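**Planning a fan watch party for the Dremwood reunion special, what am I forgetting?**

Posted by tinusis_forever, 26 October 2024

So I've been a Dremwood fan since the very first season and I finally talked my apartment building into letting me use the lounge for the reunion special in November. I'm so excited I can barely type! The problem is that I've never hosted anything bigger than a birthday dinner, and the fan group chat has kind of exploded since the trailer dropped with that big fight on the boat.

My questions are mostly about timing and spoilers. The special goes up on Hevent at 8 in the evening, but half my friends are on the West Coast and want to join by video, and I don't know if we'll all get it at the same time. Also, do I let people have phones out? At the last finale somebody read the whole breakup out loud from a gossip page before we'd even gotten to the commercial break and I'm still mad about it. Food is brunch-for-dinner, because of the diner episode (if you know, you know).

**berisha_fan_club**

Okay, I've done this for the last 2 reunions and it gets easier, I promise. Hevent puts the specials up for everybody at once, so your West Coast people just have to start in the afternoon. Do a countdown on the call and have everybody hit play together, then mute the call. If you leave the sound on you'll get an echo that will make you want to throw the TV out the window.

Phones — make a basket and be nice about it. I tell people they can have them back at the halfway point so they can post their reactions. Nobody has ever said no to me, but I do bribe them with dessert.

For brunch-for-dinner, keep it simple and do one big egg bake.

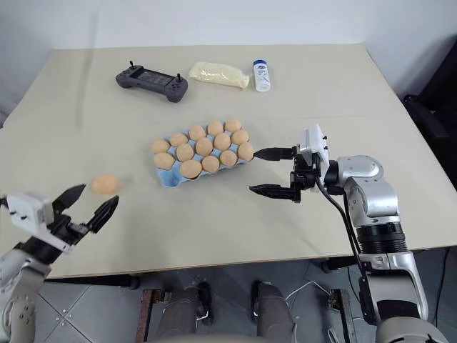
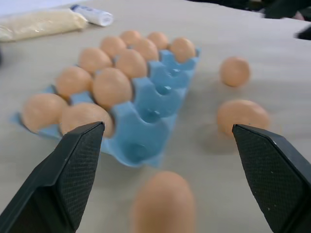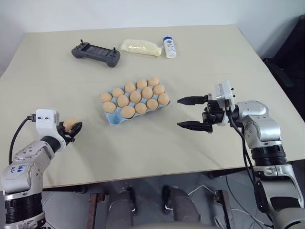
Brown eggs in a blue carton, all three times.

What if the stream freezes in the middle of the special? Pause everybody on the call, have one person read out the time showing on their player, and all jump back to that spot before you start again.

Oh, and pick your seats ahead of time if you have Team Berisha people and Team Tinusis people in the same room. I put mine on opposite couches and it was the best decision I ever made. The yelling was incredible!

**couchseat6**

just tell them no phones. worked for us

also start the call early, like half an hour before. somebody always forgets their password

**lounge_and_popcorn**

I'd disagree a little on the phones. Half the fun for me is watching the fan accounts lose their minds in real time, and with a hard ban you miss all of that. What we do is one "official" phone that stays with the host, and the host reads out the good stuff once the scene is over.

One more thing about the lounge. Ask what size crowd they allow and what time you have to be out. Our chat has 475 people in it now and I made the mistake of posting the address there. Send it privately! And the last reunion ran long, so book an extra hour if they'll let you. We got kicked out right before the cast did the apology circle and I had to watch it in my car.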